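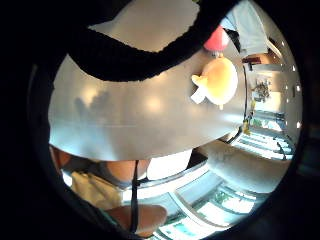 Table polishing, the old-fashioned kind with a rag and a lot of elbow, is one of those household crafts I keep coming back to, and I've tried to put down in this entry what I know about it. The basic idea is to get a surface smooth enough that it throws light back at you instead of soaking it up. People in the trade call the result "sheen," and they grade it by what you can make out in it. A dull top gives you nothing. A middling one gives you what the pale gray one at the head of this page does, where the overhead lights show up as soft round glows and everything else is a blur. A full mirror finish would let you read the label on a light bulb, and hardly any home table gets there (mine certainly doesn't!).

## Where the craft comes from

I learned most of the history from Mieke Vermeulen, who ran a furniture shop in Brernumport for 30 years and kept every notebook she ever wrote in. Her town was a port first and a furniture town second. Ships came in with resin and wax, and the workshops grew up along the street closest to the docks so that no one had to carry the stuff very far. At the busiest point there were nine shops on that one street. Each had its own mix, and they were all pretty cagey about it.

The Brernumport method uses a soft wax, put on thin and left overnight. The Pukdale method, from farther inland, uses oil first and wax second, and takes most of a week. I've done both and I like the Pukdale finish better on dark wood, but I won't pretend I have the patience for it more than once a year. I usually save it for December, when the house is shut up anyway and the smell of oil is kind of nice.

## Materials

You don't need much. Most people I know work with:

- a cotton rag, washed many times and with no seams
- a stiff brush for carved edges
- beeswax or a paste wax
- a very fine abrasive, either pumice or rottenstone

Rottenstone is a soft, crumbly rock ground to a powder. It feels like flour and it gets into everything - cuffs, hair, the cat. The finer grades are used last. Some older books tell you to mix it with water and some say oil, and the two camps really do not get along. Oil is slower and kinder. Water cuts faster, but on a shellac finish it can leave a white bloom that takes ages to get rid of.

Vrettos paste is the one I buy. It comes in a flat tin with a lid that never opens on the first try, and it's a bit yellow, so I keep it away from painted pieces.

## How it's done

The surface gets cleaned first, then leveled, then rubbed. Leveling is the part beginners skip. If there are little ridges in the old finish, rubbing only makes the tops of the ridges shiny, and the table ends up looking streaky from the side. After that you rub with the powder in long straight strokes along the grain, wipe, look, and rub some more. Circles are fine for wax but I'd stay away from them with abrasives.

Checking is done with a lamp. You put your head down low, nearly level with the top, and look across it toward the light. Scratches show up as thin bright lines. Myrto Gkikas, who taught the evening class I took in Fukgate, made us do this with the room dark and one lamp at the far end, and we'd all be crouched there like kids playing hide-and-seek. Her rule was three passes with the lamp before any wax went on.

## Sheen and taste

Fashions go back and forth. Vermeulen's notebooks list 213 tables, and the early ones are nearly all high gloss because customers wanted to show off in the dining room. Later on she was asked for satin more and more, and by the end she was rubbing down gloss tops that her own shop had put the shine on years before. She found that pretty funny.

Satin hides fingerprints and small dings. Gloss is easier to wipe and makes a small room feel brighter. Hard modern finishes can be rubbed to either one, though they take longer to work and the wax mostly sits on top.

## Care afterward

A dry cloth once a week is plenty. Rewax when water stops beading, and go easy, as thick wax turns cloudy and grabs dust. Spray polishes with silicone in them are a headache for whoever refinishes the table later, so I leave them at the store.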